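Toy library talk - Bustberg, November

Opening: thank Ruba, say hi to back row. Keep it short, 8 minutes max.

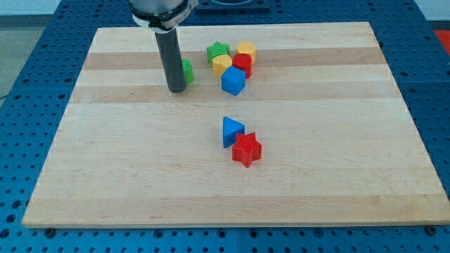 - started with one shelf in Ziad's hallway
- now 868 toys on loan, nearly all donated
- missing peices: biggest headache. Bag and label every set, check at return
- late fees - dropped them. More stuff came back
- puzzles go out most, dolls least (ask room why??)

Money slide: 1,870 for rent, skip if runing over. Then Afaf on opening a branch in Vundeck. Questions.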